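2020-10-01
Vollano build, game files and installer

Picked this up again after leaving it since February. Working from the Mekstead copy of the mod, not the old one on the shared drive.

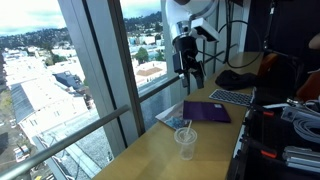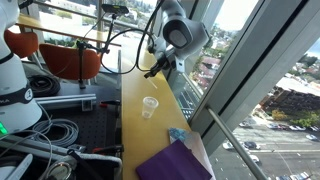
Main job today was the map pack. The installer still drops the custom maps in the wrong folder if the player already has the base game, so the server list shows them and then the join fails with a missing file error. Changed the path and ran it on a clean install, then on top of an old one. Both fine now. For the new map, Graltville, I want the upper room to have one long counter against the window, narrowing away from you the way the wooden one does in both pictures. Players should be able to crouch behind it but not see over it.

Texture for the counter top is too dark. Tried a honey color and it looks better next to the stone walls. Glass is still solid to bullets, to fix.

Frame rate: steady 100 in the courtyard at 800x600, drops badly on the stairs. Took out the second torch and that helped a bit. The map is at 815 entities, which is too many. Most of them are candles and can be merged.

Bots: up to 249 waypoints on Graltville before they start walking into the well. Xie config loads but ignores the skill setting. Have not looked at why.

Left to do: glass, candles, menu music volume, new loading screen. Old knife skin stays in for now.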